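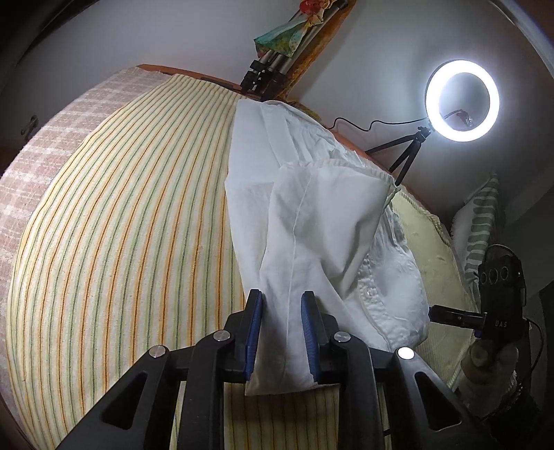

Horkville, July 13, 2024

I bought the Fledel striped bedspread in April, and it has been on the bed in our back bedroom ever since, apart from wash days. This is a review of the full/queen size. The background is a pale cream with thin stripes in green, orange and yellow. Fledel also sells a plain version, which I have not tried.

The fabric is a flat weave, medium weight, with no filling. Don't expect a comforter. On warm nights it is enough on its own over a sheet. In April I still wanted something underneath it, and I used the pink and cream checkered blanket we already had. The two patterns don't match and I don't mind. The blanket is softer and has more texture, so if you care about how a cover feels against your arms, you will notice that the Fledel is the rougher of the two. It got a little better after the third wash.

Our bed has a wooden headboard and no footboard. With the bedspread pulled up to the headboard there is enough length to cover two pillows or hang down at the foot, but you can't have both. On the sides it comes a few inches below the mattress. If your mattress is a thick one, get the king.

Washing: cold, with other colors, low dryer. The orange did not run. I measured before the first wash and again last week, and it lost an inch and a half in length and almost nothing in width. The label allows for more than that. Line drying works too but takes most of a day, and the hems come out wavy unless you pull them straight while it is damp.

Wrinkles are the main complaint in the other reviews I read, and I think they are overstated. It creases where you sit. Most of that is gone by the next morning. The stripes help hide it, and also make it easy to see when the cover is on crooked, which I found annoying for the first week and useful after that.

I fold laundry on this bed, so it gets more wear than it would from sleeping alone. White shirts go on it straight from the basket, buttons and all, and so far I have found no color on any of them. I have two pulled threads, both near the foot. One was from a zipper. The other I can't account for. I worked them back through with a needle and they don't show unless you look for them. A looser weave would have done worse.

The stitching on the hem is even on three sides. On the fourth there was a loose end about as long as my finger, which I trimmed and knotted. It hasn't opened up since. For the price I would have liked that caught before it shipped.

Shipping took eight days. It came folded in a plastic sleeve inside a box much too large for it, and had a faint dye smell that went away with the first wash.

I would buy it again for a guest room or a summer bed. For a cold room you will need a blanket under it, and if you want something soft, look at the Ruvumance cotton throw first. My sister has that one and it is nicer to touch, though it sheds.

Four out of five.

Rehema Magesa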